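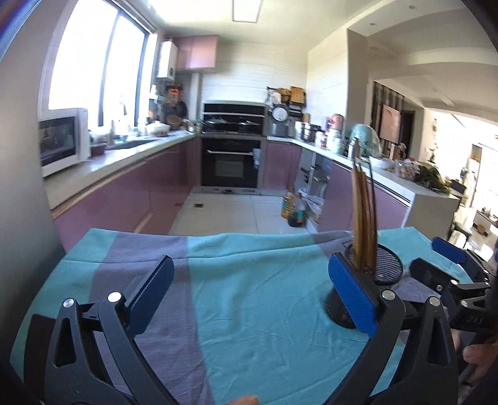 Banded cloth in teal and grayish lavender, on a table.

Clirkitance Coder, Desktop Edition

Software for coding interviews and open-ended survey answers
Publisher: Kurkstead
Product code: CC-3000
Format: download, single workstation or department license

Overview

Clirkitance Coder is a desktop program for marking up text with a fixed or open codebook. It is used in political science and sociology departments for interview transcripts, parliamentary debates, party platforms and written survey answers. Projects are stored on the local disk. An internet connection is needed for activation and updates only.

The program does not assign codes automatically. Every code in a project is entered by a named coder and stored with the coder's initials, the codebook version and the time of entry.

Codebooks

A codebook can hold up to 138 codes on four levels. Each code has a short label, a definition, an inclusion rule, an exclusion rule and space for sample passages. Codes can be merged, split, moved or retired during a project. Retired codes stay attached to the passages where they were used and appear in gray in the code list.

When a definition is changed, the program saves a new codebook version and lists the passages coded under the old one. These can be sent back to the original coder or to a second coder for review. Passages under review are left out of agreement figures until they are closed.

The Song template set is included. It contains starter codebooks for elite interviews, focus groups, floor speeches and local council minutes. Templates open as ordinary codebooks and can be edited in full.

Agreement between coders

Two or more coders can work on the same document without seeing each other's codes. Once both copies are locked, the program calculates percent agreement, Cohen's kappa for pairs and Krippendorff's alpha for any number of coders. Results are given by code and by document. Disagreements are shown side by side and can be settled by a third coder. The original decisions are kept after settlement and can be exported separately.

Technical data

Documents per project: 3000
Codes per codebook: 138
Coders per project: 12
Document variables: 59 (text, number, date or category)
Import: TXT, RTF, DOCX, PDF with text layer, CSV
Export: CSV, tab-delimited text, DOCX report, XML
Text encoding: UTF-8
Memory: 8 GB minimum, 16 GB for projects with audio
Disk space: 2 GB plus project files
Screen: 1280 by 800 or larger

Scanned PDFs must be run through character recognition before import. Tables in DOCX files are converted to plain paragraphs. Footnotes are kept and can be coded, but they are placed at the end of the document.

Anonymizing

Names, places and employers can be replaced from a substitution list. The list is saved as a separate encrypted file and is not included in exports or shared project copies. Audio files are not altered by substitution and should be removed from a project before it is deposited in an archive.

Licenses

The single license covers one user on two computers. The department license is installed on a license server and is counted by users signed in at the same time. The student license has the same functions as the single license and ends after 12 months. Projects remain readable in the free viewer after a license ends.

Projects from version 2 open in the current version after conversion. Converted projects cannot be opened in version 2 again, so a copy should be kept.

Supplied with the product

Installer and activation key
User manual, PDF
Song template set
Practice project "Prindstead Council Minutes," already coded by two coders

Support

Support is by e-mail and is included for the first year. The next maintenance release is planned for December. It corrects the sort order of retired codes in the DOCX report.

Related items

Clirkitance Viewer (free)
Clirkitance Coder, license server
Printed user manual, spiral bound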